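Landeg House, Upper Rooms
Bedroom inspection checklist, with comments
Completed by: Rhiannon Pritchard
Copy to: Tomos Ifans, Eifion Samuel

Marks used: OK, MINOR (fix at next visit), ACTION (fix before the room is let again), N/A.

Start time 4:30 p.m. Heating on low.

Section A. Windows and outside wall

A1. Window opens and closes: OK. Stiff on the lower part.
A2. Window latch holds: OK
A3. Paint and plaster below the window: ACTION. Paint is peeling in patches on the wall under the sill. Scrape, check for damp with the meter, then prime. Do not paint over it as was done in the back room.
A4. Curtain rod fixed: OK. Pulled on it at both ends, no movement.
A5. Curtain clear of any heater: OK
A6. Windowsill clear: MINOR. Books stacked on the sill with a few small items. Move them so the window can be reached in a hurry.
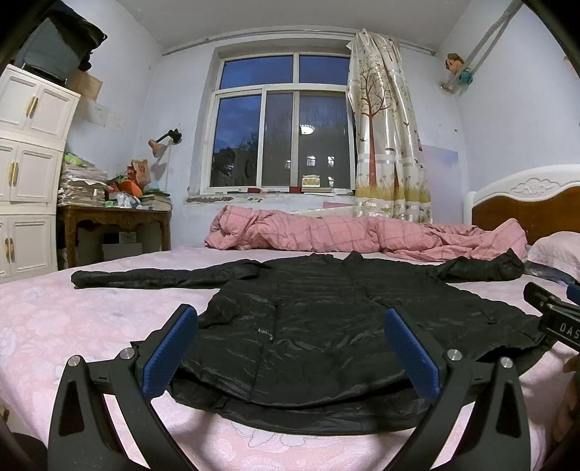

Trirville, September

Section B. Bed and bedding

B1. Headboard tight to the frame: OK
B2. Carved top piece on headboard secure: OK. No loose edges found by hand. Amber Van der Linden asked for this to be checked every time and it has been added to the form.
B3. Slats: OK
B4. Sheet fits and has no tears: OK
B5. Quilt: MINOR. Pink plaid quilt is rolled up across the bed. Shake out and check the seams before it goes back on.
B6. Pillow: OK
B7. Clothing on bed: ACTION. Black quilted jacket with a front zipper. Empty the pockets, close the zipper, fold and bag. Nothing with a lighter or matches in it goes into storage.
B8. Dark fabric item by the pillow: ACTION. Check and put with the jacket.

Section C. Cabinet

C1. Doors close and stay closed: OK
C2. Handles tight: MINOR. One of the gold ones turns in its hole. Needs a longer screw.
C3. Cabinet fixed to wall: ACTION. Bracket is there but the screw is missing. Eifion to do this first.
C4. Top of cabinet clear: ACTION. Cardboard box up there and a dark pile beside it. Bring both down. The rule is nothing stored above head height in a bedroom, and that includes light things.

Section D. Lighting and power

D1. Ceiling light works: OK
D2. Outlet covers: OK
D3. Extension cords: N/A
D4. Smoke alarm test button: OK. Battery changed Wednesday.
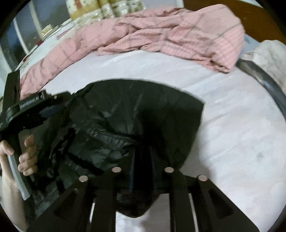 Page 3 of 33

Section E. Bags and packing materials

E1. Plastic bags off beds when packing is done: ACTION. Black plastic bag on the sheet. A bag left on a bed is a suffocation risk for small children and a slip risk once it slides to the floor. Use it or put it away in the hall closet.
E2. Bags tied and labeled: ACTION. Write the room and the contents on tape, not on the plastic.
E3. Weight: OK. Clothing only in the black bags. Books go in boxes.
E4. Floor clear between bed and door: OK

Comments from Tomos Ifans: Agree on C3 and A3. The wall quote from Harance was $1,205 for both upstairs rooms, so please get a damp reading before I say yes to it. E1 has come up in other rooms too. I'll put a hook in the hall closet for the bag roll.

Recheck of ACTION items: Elis Cadwaladr, after Eifion has finished the bracket.

Signed: R. Pritchard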